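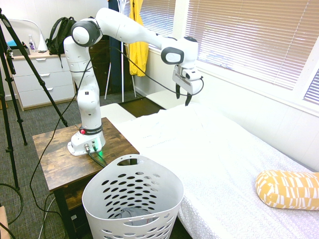 Interim Progress Report to the Westberg Fund
Hứa Project: Assisted Room Turnover at the Furkatdale Residence
Submitted by Tronolow Residential Services

1. Purpose of this report

This report covers the second phase of the Hứa Project, which is testing whether a robotic arm can take over part of the laundry collection work now done by hand at our Furkatdale residence. It sets out the work completed, the effects on housekeeping staff, and the matters still open before the final phase begins in July.

2. Work completed

The arm is operated in a furnished bedroom, where it is mounted on a side table next to the bed. The task under study is narrow. The arm reaches over the mattress, takes hold of a garment or small linen item, and moves it to a laundry basket. Stripping and making the bed remain manual tasks and are outside the scope of the grant.

During this phase the arm made 1,478 pickup attempts, of which 1,195 were completed without staff assistance. The remaining attempts fall mainly into two groups: items that lay flat against the cover, and items that came up together with the cover itself. Quilted and textured covers caused more of the second kind than plain sheets did. Revised grip settings were introduced midway through the phase and will be assessed separately in the final report.

Basket position also proved to matter more than the original plan allowed for. Housekeepers place the basket wherever there is room, and we do not wish to change that practice in order to suit the equipment. Trials have therefore been run with the basket on different sides of the table, and the operating instructions now include a short check of the basket's location before each session.

3. Effects on staff

Nine housekeepers have taken part to date. Five of them have completed the full operator training and may start, pause and stop the arm on their own. The others work alongside a trained colleague.

Staff were interviewed at the end of the phase. The benefit mentioned most often was less bending over low beds, particularly late in the shift. Several housekeepers also said that collecting clothing is the part of the job in which they notice things: a torn hem, a stain that needs treating, a pair of glasses left in a pocket. They asked who would notice these things if the arm did the collecting.
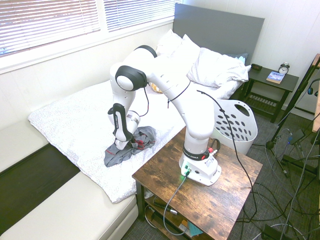
We consider this a fair question, and the procedure has been changed in response. Every garment is now checked by a housekeeper at the basket before it leaves the room, and pockets are emptied at that point. The check adds time to each room, and the savings projected in the original proposal will need to be revised downward.

Paid hours have not been reduced as a result of the trial, and no reduction is planned during the grant period. Time released from collection has gone to mending and to linen inventory -- two areas where the residence had a standing backlog. Staff have asked for a written statement of what will happen to their hours after the grant ends. Management has agreed to provide one before the final phase starts.

4. Matters outstanding

Cable routing remains unsatisfactory. The present arrangement uses floor space that housekeepers need for their carts, and a fixed channel along the wall is being priced. Set-up time between rooms is also too long for everyday use, and a wheeled base is under review.

We request the Fund's approval to move the unspent portion of the travel budget to operator training, so that the remaining housekeepers can be certified. A revised budget table will be sent under separate cover.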